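Plarnholm Robotics Club: spring update for the Flolow small grants program
May 2022

Hi all! Time for our second check-in, and I have a lot more to tell you than last time.

We're up to 18 students now, so I split them into two groups, and the quieter one has turned out to be the one that argues most about fingertip angles. (I love it.) We've spent $442 of the grant so far, mostly on printer filament, screws and a replacement hinge for the Chae gripper after a rough afternoon in April. Receipts are in the shared folder.

The big push has been the paper unit. Paper is miserable to pick up! It slides, it sticks to the table, it folds when you don't want it to. The kids have logged over 27 practice runs and they're writing up what worked, with the hand-held grippers first and the Vulik arm after that.
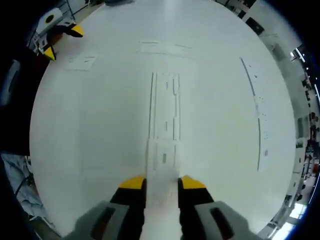 Lining up the yellow fingertips with a paper strip, second gripper at the corner of the table.

Still to do: finish the write-ups, get the arm to copy at least one of the hand moves, and plan the family night. I'd also like to move $7 from snacks to tape, if that's okay with you. We go through so much tape.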